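“居家日用品标签阅读”追踪调查参与者招募公告
Tellusham 日用信息研究中心 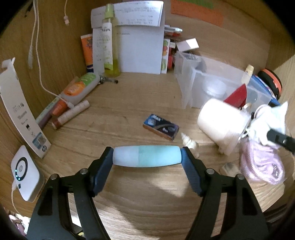
一、项目概况

居家日用品的包装上印有大量文字，包括用途、用法、用量、成分、保存条件、开封后使用期限以及注意事项。上述文字的内容受有关规定约束，字号、排布和用语则多由生产单位自行决定。消费者在家中何时阅读这些文字，阅读到何种程度，读后是否据此改变使用方式，目前可供参考的系统记录不多。已有研究多在实验室或卖场内完成，受访者手持新品，在充足光线下阅读，与物品拆封后在家中存放数周乃至数月的情形存在差距。

为此，Tellusham 日用信息研究中心（以下简称“本中心”）设立“居家日用品标签阅读”追踪调查（以下简称“本调查”），由 Cetico 公共阅读基金资助，项目负责人为 Georges Rizk。本调查以家庭为单位，请参与者在日常生活中记录自己阅读日用品标签和说明书的情况，并接受研究人员入户访谈。调查结果将用于编写一份面向包装设计与文字编辑人员的参考资料，并以公开报告形式发布。

本调查不涉及任何产品的试用、比较或评价，不要求参与者购买、更换或停用任何物品，也不提供用药、护肤、清洁等方面的建议。参与者在调查期间应照常生活。

现面向社会公开招募参与者，有关事项公告如下。

二、招募对象与名额

本次共招募43户家庭。每户确定一名主要参与者，负责填写记录并接受访谈；同户其他成年成员可作为共同参与者，自愿补充记录。

主要参与者应同时符合下列条件：

（一）年满十八周岁，具有完全民事行为能力；

（二）现居住于 Cabello 街区及其相邻街区，且预计在调查期间不会搬迁；

（三）在家庭中经常承担日用品的购买、存放或使用管理；

（四）能够阅读中文，并能以书面或口述方式用中文完成记录；

（五）同意研究人员按约定入户访谈。

佩戴眼镜、使用放大镜或其他助视工具者，以及阅读存在一定困难者，均可报名。本中心对这部分参与者的经验尤为重视，并可根据需要提供大字版记录册、录音记录方式或由研究人员通过电话代为记录。

独居者、合租者、与父母或子女同住者均可报名。合租家庭报名时，应就公共区域内物品是否纳入记录事先征得其他住户同意；未取得同意的，只记录本人房间内及本人专用的物品。

有下列情形之一的，本次暂不纳入：

（一）本人或同户家庭成员现受雇于日用品、化妆品、药品或包装印刷企业；

（二）本人在过去一年内参加过本中心组织的其他追踪调查；

（三）居住场所为集体宿舍、短期租赁客房或其他不便入户的场所；

（四）调查期间有长期外出安排，连续离家超过两周。

以上第（一）项所称“同户家庭成员”，指报名时与主要参与者共同居住的人员。亲属从事相关行业但不共同居住的，不受影响。已退休或已离职满一年的从业人员可以报名，请在报名表备注栏中如实说明。

三、参与内容

本调查为期八周，自参与者签署知情同意书并领取记录册之日起计算。各户起止日期可以不同，由联络人员与参与者逐户商定。

（一）首次入户访谈

研究人员到访参与者家中，说明记录方法，并就家庭基本情况、购物习惯及日用品存放方式进行访谈，时长为一小时。访谈问题事先以书面形式寄送，参与者可以提前阅读，也可以对其中不愿回答的问题作出标记。

首次访谈中，研究人员将请参与者选定一处日常存放日用品的位置作为“固定记录点”。固定记录点可以是浴室的置物架、厨房的抽屉、卧室的柜格，也可以是玄关处的收纳盒，由参与者自行决定。选定之前无须整理。研究人员不会自行打开任何柜门、抽屉或容器，如需查看某件物品，由参与者取出并放置于便于阅读之处。

（二）日常记录

八周期间，参与者在每次阅读日用品标签或说明书后，于记录册中填写一条记录。所需填写的内容包括阅读的物品类别、阅读的原因、所读的部分、是否找到需要的信息，以及阅读时的光线和姿势。物品品牌无须填写。单条记录一般在一两分钟内即可完成。

本中心不规定最低记录条数。整周没有阅读任何标签的，在该周页面上勾选“本周无记录”即可，该周同样视为有效。参与者无须为填写记录而专门阅读标签。

以下情形均属应记录的阅读：

查看开封后可使用的期限；

核对用量、稀释比例或间隔时间；

查找开启、组装或更换替芯的方法；

确认某件物品是否适用于儿童、孕妇或宠物所在环境；

因外观相近而通过文字区分两件物品；

阅读附在包装内的折页、卡片或单张说明；

应家人要求代为阅读或朗读。

以下情形无须记录：在商店内阅读货架上的商品；在网络上浏览商品页面；阅读食品的营养成分表；阅读处方药的药袋标签。食品与处方药的文字规范另成体系，不在本调查范围之内。非处方外用药品，如居家常备的药膏、喷剂等，属于记录范围。

（三）固定记录点的每周小记

每周结束时，参与者就固定记录点填写一份简短小记，说明本周是否有物品新增、用尽、丢弃或移至别处，以及是否有物品的标签因磨损、沾污、受潮或遮挡而难以辨认。小记采用勾选与简短文字结合的形式。参与者可以附上自行拍摄的照片，也可以不附。附照片的，请事先将姓名、地址、处方信息等移出或遮盖。

（四）纸质或线上填写

记录册有纸质版和线上版。线上版使用本中心的 Kurell 填报平台，可通过手机或电脑登录，无须安装软件。参与者可以任选一种方式，也可以中途更换。更换填写方式的，应提前告知联络人员，以便衔接编号。

（五）末次入户访谈

八周结束后，研究人员第二次到访，就记录册中的部分条目请参与者作进一步说明，并进行一项简短的阅读练习。练习中，研究人员提供若干份字号、行距和排列方式不同的标签样张，请参与者从中查找指定信息。样张由本中心排印，所载产品名称及内容仅供练习。练习不计分，也不以任何形式评定参与者的阅读能力。末次访谈时长为一个半小时，中间安排休息。

全部入户访谈共2次。除此以外，研究人员不会再行到访。

四、补助与费用

（一）完成全部八周记录及两次访谈的家庭，由本中心发放参与补助1,314元。补助以户为单位，支付给主要参与者，共同参与者不另行计发。

（二）补助分两笔支付。首次访谈结束后支付三成，末次访谈结束后支付其余部分，均以银行转账方式办理。参与者应提供本人名下账户信息，不便使用银行账户的，可以向联络人员申请其他领取方式。

（三）中途退出的，已支付的补助无须退还；已完成四周及以上记录的，按已完成周数折算并补付差额。

（四）纸质记录册、回寄信封及邮资由本中心承担。参与者采用线上填写且须使用移动数据流量的，可以申请由本中心提供纸质版，流量费用不予报销。

（五）因参加末次访谈而须临时安排老人或儿童照看的，可在访谈前提出申请，经核准后凭据报销。

补助金额与记录条数无关，与所记录物品的种类、价格亦无关。本中心不向参与者收取报名费、押金、资料费或其他任何费用。如有人以本调查名义收取费用或推销商品，请拒绝，并及时与本中心联系。

五、个人信息与资料保管

（一）报名阶段收集的姓名、联系方式和住址，仅用于资格审核与联络。未入选者的报名信息将在招募结束后予以销毁，不留作他用。

（二）入选家庭的身份信息与记录内容分开保存，记录内容以编号标识。能够接触身份信息的人员限于项目负责人和参与者联络人员。

（三）访谈经参与者同意后录音。录音转为文字并核对完毕后，原始录音即行删除。参与者不同意录音的，由研究人员以笔记方式记录，不影响参与资格及补助。

（四）参与者自行提交的照片，默认仅供研究人员内部分析。拟在报告或展示中使用的，将逐张征得书面同意。参与者可以只同意其中一部分，也可以在报告付印前撤回。

（五）公开报告中的引述一律隐去可辨识的信息。涉及家庭成员健康状况、生活习惯等内容的，报告撰写时将作概括处理。

（六）Cetico 公共阅读基金作为资助方，仅接收汇总后的研究结果，不接收原始记录、录音或照片，亦不参与参与者的遴选。

（七）参与者有权查阅、更正本人提供的资料，并可以在报告付印前随时要求删除。要求删除的，书面或口头提出均可，无须说明理由。

六、可能的不便与风险

参与本调查不涉及身体检查或任何产品使用上的干预，预计不会对健康造成影响。可能存在的不便主要有以下几个方面。

入户访谈会占用参与者的私人时间与空间。研究人员将严格按约定时间到访和离开，到访时出示工作证件，由二人同行。参与者希望仅由同性别研究人员到访的，可以在报名表中注明。

部分访谈问题可能涉及家庭开支、家务分工或家人健康。参与者可以拒绝回答任何问题，也可以要求将已作出的回答从记录中删去。

持续八周的记录可能令部分参与者感到负担。遇有工作繁忙、身体不适或家中有事，可以申请暂停，暂停时间合计不超过两周，记录期相应顺延。申请暂停以电话或短信告知即可。

记录过程中，参与者可能发现家中物品已超过标注的使用期限，或发现以往的用法与说明不符。如何处理由参与者自行决定。研究人员不具备医疗、药学或化学品安全方面的执业资格，不就具体物品能否继续使用提供意见；参与者如有疑问，请咨询有关专业机构或产品包装上标示的服务电话。

七、报名方式

（一）报名时间

自本公告发布之日起，至二月最后一日止。逾期提交的报名表将列入候补，视名额空缺情况联系。

（二）报名途径

报名者可以任选下列一种途径：

登录 Kurell 填报平台，在“公开招募”栏目内选择本调查，填写并提交报名表；

到本中心接待处领取纸质报名表，当场填写或带回填写后交回；

在 Cabello 街区阅览室服务台领取报名表，填写后投入同处设置的收件箱；

致电本中心接待处，由工作人员通过电话协助填写。

每户限提交一份报名表。同户多人分别提交的，以最先收到的一份为准，其余不再登记。

（三）报名表内容

报名表包括以下栏目：姓名、出生年份、联系方式、居住街区、同住人数、居住类型、是否使用助视工具、希望采用的填写方式、方便接受访谈的时段、是否有需要说明的特殊情况。

“是否使用助视工具”一栏用于准备合适的记录册和样张，可以选择不填。“居住类型”请按整租、合租、自有住房或其他填写，无须附证明材料。

报名阶段无须提供身份证件复印件、银行账户或家庭收入信息，请勿在报名表中填写上述内容。

（四）填写协助

由他人代为填写报名表的，请在表末注明代填人姓名及与报名者的关系，并由报名者本人签名或以电话方式确认。本中心不接受未经本人知情的代为报名。

八、遴选与通知

本中心在报名截止后统一审核。符合条件的报名家庭多于招募名额时，按照居住类型、同住人数和主要参与者年龄段分组，在各组内以随机方式抽取，以保证各类家庭均有参与。抽取由本中心资料室人员主持，项目组人员不参与操作，抽取过程留存书面记录。

分组抽取的目的是使样本涵盖不同的居住与生活安排，入选与否不代表对报名者的任何评价。报名时间先后在截止日期前不影响抽取结果。

入选家庭将由参与者联络人员以电话方式通知，通知内容包括参与编号、知情同意书的寄送方式及首次访谈的可选时段。电话三次未能接通，且短信未获回复的，视为放弃，由候补家庭递补。

未入选的家庭将收到短信通知。愿意列入候补的，请在短信中按提示回复；未回复的，报名信息按本公告第五条第（一）项处理。

九、知情同意与退出

（一）入选者在首次访谈前将收到知情同意书一式两份。请仔细阅读，如有疑问，可以在签署前向联络人员询问，也可以在首次访谈时由研究人员当面说明后再行签署。

（二）共同参与者应单独签署同意书。未成年家庭成员不作为参与者，其言行不纳入记录。主要参与者因照顾未成年人而阅读标签的，可以记录阅读本身，请勿写明未成年人的姓名和具体病症。

（三）参与者可以在任何阶段退出，无须说明理由，也不承担任何责任。退出时可以选择保留或删除已提交的记录。选择删除的，已领取的补助同样无须退还。

（四）调查期间发生搬迁、长期外出或家庭成员受雇于第二条所列企业等变化的，请及时告知。本中心将与参与者商定是否继续，不因此追回补助。

（五）如研究人员行为不当，或未遵守同意书约定，参与者可以立即终止访谈，并向本中心研究伦理事务室反映。反映情况不影响补助发放。

十、记录册填写说明（供报名者参考）

为便于报名者了解工作量，现将记录册的主要栏目说明如下。正式记录册以首次访谈时发放的版本为准。

“物品类别”栏按用途填写，分为清洁用品、洗护用品、护肤用品、口腔护理用品、外用药品、驱虫用品、家电附件及其他。无法判断类别的，填写平时在家中对该物品的叫法即可。

“阅读原因”栏可以多选。备选项未能涵盖的，请以自己的话写明。表述无须规范，诸如“忘了要冲几遍”“想看看放了多久”一类的写法，对分析很有帮助，请勿因措辞随意而删改。

“所读部分”栏请注明所读文字位于正面、背面、侧面、底部、封口处或包装内附件。同一次阅读中翻看了多个位置的，按先后次序填写。

“是否找到”栏分为找到、部分找到、没有找到和放弃查找。选择后两项的，请简要写明之后如何处理，例如询问家人、上网查询、凭经验使用或搁置不用。

“阅读条件”栏包括光线、距离和姿势。光线按明亮、一般、昏暗填写。在洗浴过程中、手部沾水或沾有物品时阅读的，请另行注明，此类情形在以往的调查中记录较少。

“备注”栏不限内容。家人之间对同一说明理解不一、将说明文字另行抄写张贴、在瓶身上自行标注日期等做法，均可写入。

填写有误时，划去重写即可，不必撕页。漏填数日的，可以凭记忆补填，并在该条左侧勾选“补填”。超过一周的内容不再补填。

十一、同步招聘：兼职访谈记录员

为配合本调查的入户工作，本中心同时招聘兼职访谈记录员若干名，聘期与调查周期一致，按月计酬，每月3,036元。

（一）岗位职责

随同研究人员入户，负责访谈记录、录音设备管理及现场资料收取；

整理访谈文字稿，核对转写内容并按统一格式编号；

协助参与者使用记录册或填报平台，解答填写方面的疑问；

参加每周例会，汇报入户进展及参与者反映的问题；

完成项目负责人交办的其他与本调查有关的工作。

（二）任职条件

具有大学专科及以上学历，社会学、传播学、中文、编辑出版、图书情报、视觉传达等相关专业者优先；

中文表达清晰，文字记录准确，能够听懂带有地方口音的普通话；

待人有礼，守时，能够尊重受访家庭的生活习惯与隐私；

能够在晚间或休息日按约定入户；

有社区工作、访谈或速记经验者，同等条件下优先考虑。

现受雇于日用品、化妆品、药品或包装印刷企业者，不符合本岗位的回避要求。本岗位人员及其同住家人不得同时作为调查参与者。

（三）培训与管理

录用人员上岗前须参加为期三天的培训，内容包括访谈礼仪、记录规范、个人信息保护及突发情况处理，培训期间计发报酬。培训结束后进行模拟访谈，合格者方可入户。入户交通费用据实报销。

记录员不得以个人名义与参与者建立金钱往来，不得向参与者推荐或评论任何产品，不得在个人社交账号上发布与入户有关的文字、照片或录音。违反上述规定的，立即解除聘用关系。

（四）应聘材料

应聘者应提交个人简历一份，以及本人撰写的访谈记录、会议记录或采访稿一篇，篇幅不限，涉及他人身份的内容应先行隐去。材料可以通过 Kurell 填报平台的“人员招聘”栏目提交，也可以密封后送交本中心接待处，封面注明“兼职记录员”。截止时间与参与者报名相同。

初审合格者将接到面试通知。面试由 Georges Rizk 主持，包括简短谈话和一段录音的现场整理。应聘材料不予退回，未录用者的材料在招聘结束后统一销毁。

十二、常见问题

家里的日用品很少，是否适合报名？

适合。物品多少不作为遴选依据。物品较少的家庭如何存放和辨认日用品，同样是本调查关注的内容。

平时几乎不看说明，是否影响参与？

不影响。不阅读、不需要阅读和想读而未能读清，是不同的情况，访谈中会分别了解。请按实际情况填写，切勿为配合调查而改变习惯。

家中收纳较乱，入户前是否需要整理？

不需要。研究人员不对居住环境作评价，固定记录点以外的区域也不在了解范围之内。

外文标签如何记录？

包装上仅有外文或以外文为主的，在“物品类别”栏后勾选“外文标签”。借助翻译软件、请家人解释或依据图示判断的，在备注中写明所用方法即可，无须抄录原文。

分装的物品是否计入？

计入。将物品倒入其他容器后，原标签与内容物分离，使用者如何确认用途和期限，请在备注栏中写明。容器上没有任何文字的，也可以就“想查而无处可查”的情形填写一条记录。

说明书已丢失，上网查询算不算阅读？

为使用家中已有物品而上网查询说明的，可以记录，所读部分填写“网络”。为购物而浏览的，不予记录。

家人代读如何处理？

由家人代读的，记录人仍为主要参与者，在备注中注明“家人代读”。代读者如为成年人并愿意补充说明，可以签署共同参与者同意书后自行填写。

能否更换固定记录点？

可以更换一次。更换时请在当周小记中写明新位置和更换原因，原位置此后不再填写。

记录册遗失怎么办？

请尽快与联络人员联系，本中心补寄新册。遗失部分不要求重写，相应周数仍视为完成。为减少遗失造成的影响，建议采用纸质填写的参与者每两周将已填页回寄一次，回寄信封已随册附上。

能否收到调查结果？

公开报告完成后，本中心将向每户参与家庭寄送一份，并附简要的结果摘要。希望收到大字版或录音版的，请在末次访谈时登记。未参与的公众可以在本中心阅览处及 Cabello 街区阅览室查阅。

调查结束后是否还会联系？

除寄送报告外，本中心不再主动联系。愿意在今后接到其他调查招募信息的，可以在末次访谈时另行登记，登记与否完全自愿。

十三、联系与咨询

参与者报名、资格条件、填写方式及补助发放事宜，由参与者联络人员 Joelle Masri 负责答复。兼职记录员招聘事宜，由项目办公室负责答复。对本调查的伦理审查、资料保管有疑问或意见的，请直接联系本中心研究伦理事务室，该室独立于项目组开展工作。

咨询可以通过本中心接待处总机转接，亦可在 Kurell 填报平台内留言，留言一般在两个工作日内回复。来访者请提前预约，来访时在接待处登记。听力或言语不便者，可以使用平台留言或书面来函，本中心以相同方式答复。

十四、其他事项

（一）本调查方案已经本中心研究伦理事务室审查通过。方案如有重大调整，将重新报审，并书面告知全体参与者，由参与者决定是否继续参加。

（二）本公告所列补助与报酬金额均为税前金额，依法应当代扣代缴的税费，由本中心按规定办理。

（三）因天气、公共卫生或其他不可预见的原因无法入户的，访谈可以改为电话方式进行，或顺延至双方商定的时间。末次访谈中的阅读练习须当面完成，不采用电话方式；确实无法当面进行的，免做该项练习，补助照发。

（四）欢迎社区机构、物业服务单位及居民组织转发或张贴本公告。转发时请保持内容完整，不得删改补助金额、报名条件和联系方式，不得附加商业信息。

（五）本公告未尽事宜，以知情同意书及聘用协议的约定为准。本公告由 Tellusham 日用信息研究中心负责解释。

Tellusham 日用信息研究中心
“居家日用品标签阅读”项目办公室
2024年2月4日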